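Hello again, wagon people! It has been a busy few weeks in my half of the garage (the half I'm allowed), and I've finally got the Lindholm back on its wheels, so you get a long one from me this month.

For those who joined over the summer, the Lindholm is my five-speed wagon, the one with the sagging tailgate and the roof rails I keep promising to paint. I bought it as a runabout while the coupe was apart and then, well, I never finished the coupe. It's a great old thing. It will swallow a set of wheels, a floor jack and the dog, and still pull up the hill out of town in fourth if you're patient with it.

What it would not do was stop leaning. Every on-ramp felt like stepping into a canoe. The rear springs were original as far as I can tell, and one of the rear shocks had been weeping oil since before I owned it. I'd put it off and put it off, and then I drove Tetteh Alhassan to the December meet and he held the grab handle the entire way there. He never said a word about it, he just asked if he could ride home with somebody else. So that was that, I ordered parts.

I went with Witer springs, which drop the car 30 millimeters, and a set of Lumow shocks to match. I did look at the 50 millimeter springs, and yes, they look terrific in the pictures. But our street has that awful dip by the school, and I haul firewood all winter, and I know exactly how that story goes. 30 is plenty! It takes the gap out of the rear arches and the car looks like somebody meant it.

The rear took me one evening. The front took me 2 weekends, mostly thanks to a single lower strut bolt on the passenger side that had been in there since the factory and planned on staying. Penetrating oil, heat, more oil, a longer bar, a lot of muttering. I bent the bar. In the end Tetteh came over with his big impact wrench (he was very gracious about the canoe business) and it came loose in less time than it took him to find the outlet. I've bought new bolts for both sides and I'd tell anyone doing this job to order them with the springs, they cost next to nothing.

While everything was apart I did the strut mounts, the bump stops and the sway bar links. The old links came out in pieces. I also found a split boot on the driver's side axle, so that's the next job, and if anybody has a decent boot clamp tool I could borrow I'll pay in banana bread.

Now, how does it drive? I'm thrilled, I really am. It still rides like a wagon, it just doesn't wallow anymore. The first thing I noticed was the steering, which used to have this lazy half second before anything happened, and now you turn the wheel and the nose goes. The back end follows along behind instead of arriving later. Over small, sharp bumps it's a touch firmer than before, and there was a clunk from the left rear that had me worried until I found I'd left a socket in the spare tire well. The dog sleeps through the whole drive to the lake now, where before she used to stand up and stare at me on every bend.

I had it aligned after I'd put a couple hundred miles on to let the springs settle. The rear camber was a bit out, the toe was a mess, and both are back where they should be. Please do get the alignment done after a spring change. I skipped it on the coupe years ago and ate a nice pair of front tires in a single season.
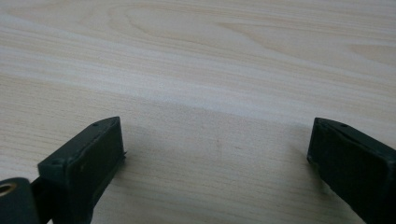

## The wheel question

So of course now the wheels look wrong. The stock ones are fine, they're round, they hold air, but with the car sitting lower they look like they came off a shopping cart. I've been going back and forth between the Plalska five-spokes in silver and a used set of mesh wheels a guy two towns over has been trying to sell me since spring.

The Plalskas are lighter and they're new, and the offset is 40, so they should clear the new shocks without spacers. The mesh wheels have curb rash on three corners and the seller is very firm on the price for a man who has had them in his shed that long. And yet! They just look right on a wagon. I test fitted one on the front and stood in the driveway with my coffee grinning at it until a neighbor asked if I was okay.

If you run either of these on a Lindholm, wagon or sedan, I'd love to hear how they clear in the rear with a full load. Mine needs to carry people and firewood without shaving the tires on the inner arch. I'm also open to being talked into black, though it would take some talking.

## Next meet

Same parking lot as last time, 9 a.m., behind the hardware store. Come in whatever you've got, long roof or not. Tetteh is bringing his corner scales, so if you've ever wanted to know how much your car weighs with you in it, now's your chance (he promises to keep the numbers to himself). I'll have the old Lindholm springs with me, free to whoever wants them. They're tired but they'd do for somebody who needs to get a project rolling around the yard.

Oh, and whoever left a blue torque wrench on my tailgate last time, I still have it. It's a nice one. Come get it before I get attached.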